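Do refill pouches for hand cream save money and packaging? A survey and usage trial
Final report, Consumer Products module, Vanerley College
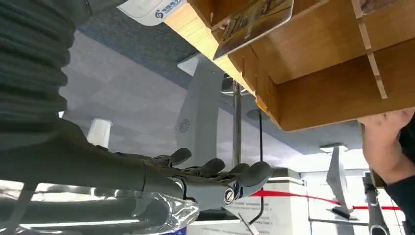 Figure 1. Robotic hand, palm up, with clear plastic wrap bunched on the lower forearm.

1. Background
Several hand cream makers now sell a refill pouch alongside the usual pump bottle. The pouch is meant to be emptied into the old bottle once it runs out. We wanted to know whether people who buy hand cream use the pouches as intended, and whether they get as much cream out of them as the label says.

We looked at three ranges that are easy to find in shops near the college: Breltura, Prothero and Metia. All three sell an unscented version, and we used that one throughout so that smell would not affect the answers.

2. Method
The project had two parts. The first was a short questionnaire given to 22 people who use hand cream at least once a day. They were asked where they buy it, whether they had ever bought a refill, and what put them off if they had not.

The second part was a usage trial lasting from October to the end of November. Seven of the people who filled in the questionnaire kept a pump bottle by the sink and put a mark on a tally sheet each time they pressed the pump. When a bottle ran out they refilled it from a pouch of the same range, then cut the pouch open and weighed what was left inside on a kitchen scale.

3. Results
The tally sheets recorded 2,608 pump presses in total. We had planned for 4,000, but two people were away for part of November and one sheet was lost.

Cream was left behind in every pouch. The Metia pouch has a wide spout and was the easiest to empty. The Breltura spout is narrow and the cream is thick, so people squeezed it, gave up and came back to it later. Prothero came between the two, although its cap split on one pouch and that pouch was left out of the weighing.

In the questionnaire the most common reason for not buying refills was that the shop did not stock them. Price came next. A few people said they did not like putting new cream into a bottle that had not been washed – the labels on two of the ranges say nothing about this.

4. Problems with the study
The group was small and most of them were students. The kitchen scales were not all the same model. We also relied on people remembering to make a mark with wet hands, and some said they filled in the sheet at the end of the day.

5. Further work
A repeat in spring with one set of scales would give better figures. We would also like to compare pouches with the screw-in cartridges that Prothero has started to sell.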